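Corrections notes not showing on article pages
January
By Deisy Villanueva

Opening this log for the corrections problem on the Mitside site so that everything is in one place. Please add to it here and don't start a new thread by email.

Summary: when an editor adds a correction to a published story, the note is saved in the newsroom system (Plenora) but does not appear on the public page. The corrected text goes live as normal. The result is a story that has been changed with no sign to the reader that it was ever different, and our corrections policy says we don't do that.

First report came from the metro desk at 8:15 a.m. A council story had the wrong vote total in the second paragraph. The desk fixed the number, filled in the correction box, and published. The number changed on the site. The note didn't. They tried again with a shorter note and got the same thing.

Checks so far:

Logged in as an editor and opened the council story. The correction text is there in the box, with the time stamp. Nothing wrong with the record itself.

Viewed the page logged out, in two browsers, and on a phone. No note on any of them.

Cleared the page cache for that one story. No change.

Opened an older story with a correction from last year. The note shows at the foot of the page as it should. Opened it in the editor, changed nothing, hit publish, and the note was gone from the public page. I have put it back by hand by typing it into the body text.

So the trouble starts at the moment of publishing. Old notes are safe as long as the story is left alone.

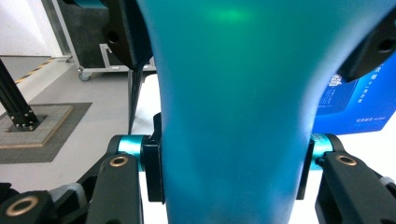
Giuliana Salazar: We have the same thing on features, and I think it goes back further than this morning. A reader wrote in to ask why a profile no longer carried the apology we had agreed to run with it. The apology went in as a correction note. Someone updated the headline a few days later and it must have dropped off then. I need to know how many others are affected before I answer him.

Deisy: Thanks, that helps. I pulled a list of every story published or republished after the Skuton template update and compared it with the list of stories that have a correction on file. There are 52 stories with a note in Plenora and no note on the page. Of those, 12 are features. I've sent you the list with the headlines and the wording of each note. Your profile is on it.

Looking at the update itself, the new template has one field for "editor's note" and one for "correction." The old one had a single field that did both jobs. Our correction box is still writing to the old field, and the new template never reads it. Clarifications go through the editor's note field, so they have been showing up fine, and I think that is why it took this long for anyone to spot it.

I tested this on the staging site. Pointed the correction box at the new field, published a dummy story with a note, and the note appeared. Edited the story again and it stayed. 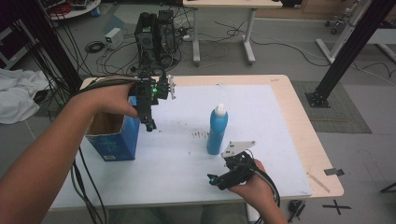

The fix on staging doesn't bring back the missing notes on its own. Each story has to be republished for the new field to fill. I could do that in one batch, but a batch publish also resets the "updated" time at the top of the page, and then we would have old stories all claiming to be new. I don't want that, least of all on stories where the whole question is what was changed and when.

Plan for now:

The box mapping goes live at 7 p.m., after the evening newsletter is out. Please don't publish corrections between 6:45 and 7:15.

Until then, any correction has to be typed into the body of the story as the last paragraph, in italics, starting with the word Correction. Fill in the box as well so the record is complete. Once the fix is in, delete the italic paragraph or the note will show twice.

For the missing notes I will copy the old field to the new one directly and leave the time stamps alone. I tried this on eight stories on staging and all eight came through with the original dates – one had a broken link inside the note, but it was already broken in the original.

Giuliana, your profile can go first. If you want the apology back before 7, paste it into the body as described.

Still open: the app. It takes its text from a separate feed, and I haven't checked whether the feed has ever carried corrections. I looked at three stories in it and saw no notes on any of them, including one from before the template update. That may need its own ticket with Skuton.

Also open: the public corrections page. It builds its list from the old field, so it has been complete all along, but it will stop picking up new entries once the mapping changes. I'll switch it over at the same time and check it again in the morning.

Status: in progress. Leaving this assigned to me.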